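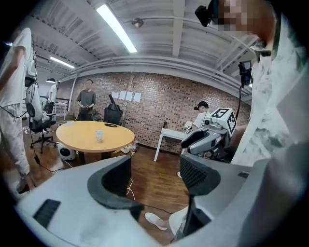 Javiera Vergara says a shared room goes wrong at the table first, and that anyone who starts with the floor is avoiding something. I had asked her about the floor.

We were meant to be talking about how the big room at Dustside gets put back in order at the end of a day. Javiera has strong feelings on this. She has been tidying the place since February, and she speaks of the round table the way some people speak of a brother-in-law.

"It's a good table," she told me. "Light wood, nice size, paid 70 dollars for it. And people look at it and think, great, a place to leave my cup forever."

The cups are paper. She was against them, lost, and has made a kind of peace. A paper cup at least has the decency to go in the trash, and if it tips over it doesn't break. What it does do is sit there. "You get one cup, then it has company. Nobody wants to throw out a cup that might be someone's. I've thrown out plenty that were someone's. They lived."

Her order of work is fixed. Cups go first, then anything with a cord, then the wipe. She won't wipe around objects. Borislav Atanasov does wipe around objects, she said, and she left a silence after it long enough for me to write that down.

I asked about the ring on the wood.

"Which one?" she said, and then, "No, I know which one."

She has tried a warm cloth and she has tried a paste somebody swore by. A spray called Plurno made the whole table smell like a dentist's. The ring is still there, on the left if you stand where she usually stands.
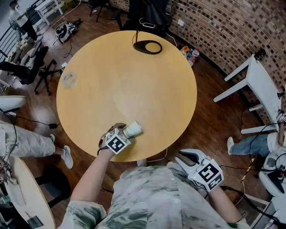 She has started to think of it as part of the table's character, a phrase she used with visible pain. Sheyla Grajales once proposed sanding the top. Javiera asked who would be doing the sanding, and the proposal was not heard again.

After the table come the bottles. Drinks and packages end up on the floor along the brick wall, and she has given up moving them to the kitchen. "The wall is curved, so it feels like a corner, even though it isn't one. People see a corner and they put a bottle in it. I can't fight architecture." Her rule now is that things may stay against the wall if they are closed. An open bottle is fair game.

Chairs take longer than you'd think. The office chairs roll wherever the last person left them, usually into the path of the next one. The white wooden chair stays where it's put, and she likes it better for that, though she admits it's the least comfortable seat in the room. Tùng Đoàn wanted to replace the lot, and came back with a quote for 600 dollars from a firm called Nalia. "For 600 dollars I'll push the chairs in myself," she said. She was already doing it for free, but I let it go.

Cables she saves for last, and she was brief on the subject. She coils what's unplugged. What's plugged in she steps over, and she expects the same of everyone else.

I asked whether the room ever looks finished. She thought about it.

"For a minute. I wipe the table, I push in the chairs, I turn around to get my bag." She shrugged. "Then Borislav makes tea."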